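What Is Open Source? Sharing the Recipe for a Computer Program

Posted 26 Mar 2019 in Tovwood Young Readers

Have you ever eaten a cookie so good that you wanted to know how to make it yourself? If you bought the cookie at a store, you might be out of luck, because plenty of bakeries keep their recipes secret. But if your neighbor baked it, she might write the recipe on a card and hand it to you over the fence. Then you could bake a batch of your own, and maybe put in extra chocolate chips (I certainly would!).

Computer programs have recipes too. The recipe for a program is called its source code, and it is a long list of instructions that a person typed out, line after line after line. A small game might have 459 lines. A big program, like the one that runs a whole computer, can have millions.

When the people who made a program keep the source code to themselves, we say the program is closed source. You can use it, and it may be a wonderful program, but you can't look inside to see how it was made. When they put the code where anyone can read it, and say that anyone may use it, change it and share it, the program is called open source.
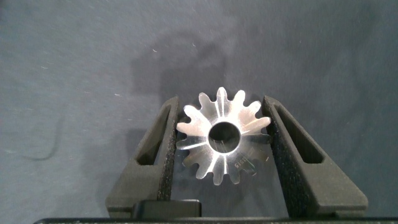

A metal gear with rounded teeth.

Now, you might be wondering why anybody would give away something they worked so hard on. I wondered that too when I was younger, and I have asked a lot of grown-ups about it since. Some of them told me they wanted help. Some wanted to learn, and some just thought it was fun to make a thing and see where it went.

Let's pretend there is a drawing program called Satov. One person writes it at her kitchen table and puts the code on the internet. It has 12 paintbrushes and one rather annoying problem – if you press the purple button twice, the whole thing closes and your picture is gone. A mistake like that in a program is called a bug.

Somebody far away, in a town called Zetthorpe, likes to draw with purple. He reads the code, finds the mistake, and writes a few new lines to fix it. He can't just go and change her copy, though. He sends her his new lines with a polite note that says, more or less, "Would you like these?" She reads them, tries them out, and says yes. Now everybody who gets the new Satov can press the purple button as many times as they please.

Then somebody else comes along and changes all the words on the menus into Spanish. Somebody else draws a nicer picture for the eraser. You don't have to write code to help, you see. People also write the instructions, test things, and answer questions from beginners, and those jobs matter an awful lot.

What if people don't agree? Say one group wants Satov to stay small and simple, and another group wants it to make cartoons. The second group is allowed to take a copy of the code and go their own way with it, as long as they follow the rules. That is called a fork, like a fork in a road. They would probably give theirs a new name – Hamann, perhaps – so that nobody gets the two mixed up.
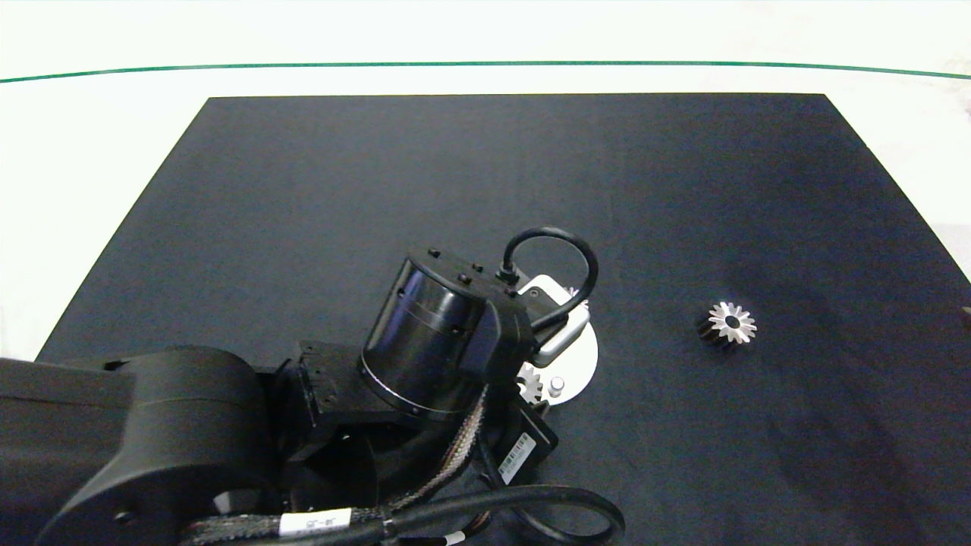
A dark mat on a white tabletop, with a black robot arm.

I mentioned rules just now, and yes, there are some. They are written down in something called a license, which comes along with the code. A license might say that you must keep the first author's name in there. Some licenses also say that if you change the program and share it, you have to share your code as well, so the next person gets the same chance you had.

Does open source mean free of charge? Often it does, but the two aren't quite the same. Some programs cost nothing and still keep their code a secret. And people are allowed to charge money for open source programs, or for helping others use them.

Words to remember

Source code: the instructions that people write to make a program.
Bug: a mistake in a program.
Fork: a copy of a program's code that goes off in its own direction.
License: the rules for using and sharing the code.

Something to try

Write down the rules of your favorite playground game on a sheet of paper. Give it to a friend and ask them to change one rule, then play it the new way together. If you both like it better, keep the change. If you don't, you can each keep your own version, and now you have made a fork!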